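Rapport d'avancement à l'attention de la Fondation Erkelance
Projet : Ludothèque itinérante Vundance
Structure porteuse : association Skekia
Rédaction : Houda Zaki, coordinatrice
Date : 23 octobre 2020

1. Rappel du projet

La convention signée en janvier prévoit la mise en place d'un service de prêt de jeux et jouets dans les communes de la vallée qui n'ont ni ludothèque ni lieu d'accueil parents-enfants. Le service comprend un fonds de prêt transporté en fourgon, des séances de jeu sur place dans les salles mises à disposition par les mairies, et un appui aux assistantes maternelles qui souhaitent emprunter du matériel pour plusieurs semaines. Le public visé en priorité est celui des enfants de moins de six ans.

Le présent rapport couvre la période écoulée depuis la signature. Les comptes détaillés sont transmis séparément.

2. État général

Le fonds de prêt est constitué et catalogué. Le fourgon est en service. Le calendrier des séances a été fortement perturbé au printemps : aucune séance n'a pu se tenir pendant le confinement, et la reprise s'est faite progressivement à partir du début de l'été, commune par commune, selon la réouverture des salles. Sur les séances prévues à la convention, 16 ont eu lieu. Les autres sont reportées et figurent dans le calendrier proposé au point 7.

L'objectif de 200 familles inscrites n'est pas atteint. Les inscriptions ont repris depuis la rentrée scolaire, surtout dans les deux communes du haut de la vallée, où les écoles ont distribué notre dépliant. Nous demandons que cet objectif soit maintenu mais que son échéance soit reportée (voir point 8).

3. Fonds de prêt

Les achats ont été faits en deux fois. La première commande portait sur les jeux de société, les puzzles et les jeux de construction. La seconde portait sur les jouets d'imitation, demandés par presque toutes les assistantes maternelles rencontrées : cuisine, marchande, soins aux poupées, bricolage. Une partie du matériel provient d'un lot cédé par l'atelier Szénási, qui renouvelait sa salle d'exposition. Mariann Jakab a vérifié l'ensemble du lot, remplacé la visserie manquante et écarté les pièces trop petites pour les moins de trois ans.

Chaque jeu est rangé dans une boîte numérotée avec la liste de son contenu collée sous le couvercle. Le contrôle au retour prend plus de temps que prévu, en particulier pour les dînettes et les jeux de construction. Nous avons donc simplifié les listes : les pièces interchangeables sont désormais pesées par lot, et seules les pièces indispensables au jeu sont pointées une à une.

4. Jouets d'imitation et protocole de nettoyage

Le nettoyage a été le principal sujet de travail depuis la reprise. Les consignes reçues des mairies n'étaient pas les mêmes partout. Certaines demandaient une désinfection après chaque utilisation, d'autres un simple isolement du matériel entre deux séances. Nous avons retenu une règle unique, plus stricte que la plupart de ces consignes, pour que l'équipe n'ait pas à changer de méthode d'une salle à l'autre.

Les pièces en plastique sont lavées à l'eau savonneuse, rincées et séchées à l'air. Le bois est essuyé avec un chiffon humide, sans trempage. Les textiles (habits de poupée, tabliers, fruits en feutrine) passent en machine et ne sont remis en prêt qu'au passage suivant du fourgon. Les éponges sont remplacées chaque semaine.

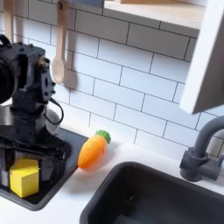

Coin cuisine : éponge jaune dans le bac gauche de l'évier.

Cette organisation immobilise une partie du fonds. Pour y remédier, nous avons doublé les références les plus demandées et retiré du prêt, pour le moment, les déguisements et les marionnettes à main. Plusieurs familles ont regretté ce retrait. Il sera réexaminé au premier trimestre.

5. Séances de jeu

Les séances durent deux heures. La jauge a été abaissée à 15 personnes, adultes compris, ce qui oblige à prendre les inscriptions par téléphone. Ce point pose difficulté. Les familles qui venaient au dernier moment, parfois en sortant du marché, ne réservent pas et trouvent la séance complète. À l'inverse, des places réservées restent vides sans que nous soyons prévenus. Depuis la fin septembre, une liste d'attente est tenue et les places non occupées sont proposées après un quart d'heure.

L'aménagement des salles suit toujours le même plan : tapis pour les tout-petits près du mur le plus éloigné de la porte, tables de jeux au centre, espace d'imitation dans un angle. Les enfants retrouvent leurs repères d'une commune à l'autre et l'installation peut se faire à deux personnes en trois quarts d'heure.

L'espace d'imitation est celui où les enfants restent le plus longtemps. Les adultes y interviennent peu une fois le jeu lancé. Nous avons observé que les enfants de deux ans y jouent surtout à remplir, vider et transporter, alors que les plus grands se distribuent des rôles et négocient longuement avant de commencer.

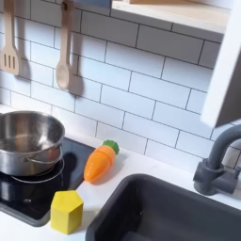
Nous avons également constaté que trop d'accessoires nuit au jeu. Lors des premières séances, tout le contenu des boîtes était sorti et finissait par terre en quelques minutes. L'équipe ne sort plus qu'une petite sélection, renouvelée d'une séance à l'autre, et garde le reste en réserve. Le rangement de fin de séance s'en trouve raccourci.

6. Budget

Les dépenses d'équipement sont conformes au prévisionnel. Les frais de carburant sont inférieurs, en raison des séances annulées. Les produits d'entretien et le doublement de certaines références n'étaient pas prévus. Nous sollicitons l'autorisation d'affecter à ce poste un montant de 3 000 euros pris sur la ligne « déplacements », sans modification du total de la subvention.

7. Suite du calendrier

Les séances reportées seront placées les mercredis et samedis matin, sous réserve de la disponibilité des salles. La formation destinée aux assistantes maternelles, conduite par Mariann Jakab, est prévue en janvier. Si elle ne peut pas se tenir en présence des participantes, elle sera remplacée par des visites individuelles avec le fourgon.

8. Points soumis à décision

- Report de six mois de l'échéance relative au nombre de familles inscrites.
- Transfert entre lignes budgétaires décrit au point 6.
- Accord de principe pour ouvrir le prêt longue durée aux écoles maternelles, deux directrices en ayant fait la demande par écrit.

Une réponse avant la fin du trimestre nous permettrait de confirmer les réservations de salles auprès des mairies.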